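Salian-Fehler

Der Salian-Fehler, auch Markerdrift, war eine Störung der handgeführten Greifer im Projekt Salian (Virmont). Zuerst gemeldet im Mai von Leen Awad. Beim Aufnehmen von Stoff sprang die berechnete Lage des Greifers, 115 von 2443 Durchläufen unbrauchbar.

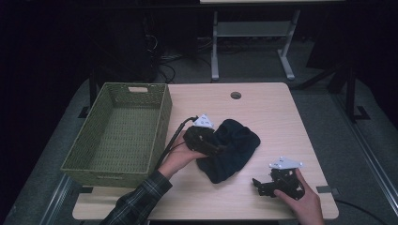 Dunkelblaues Tuch, Korb, zwei Handgreifer mit Markerplatte.
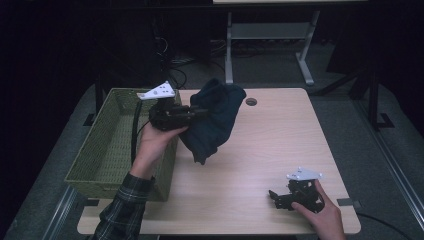
Ursache laut Jawad Awan: falscher Plattenversatz in der Kalibrirung, 5 mm. Verletzt wurde niemand. Behoben mit Hallov 2, alte Daten teils neu berechent.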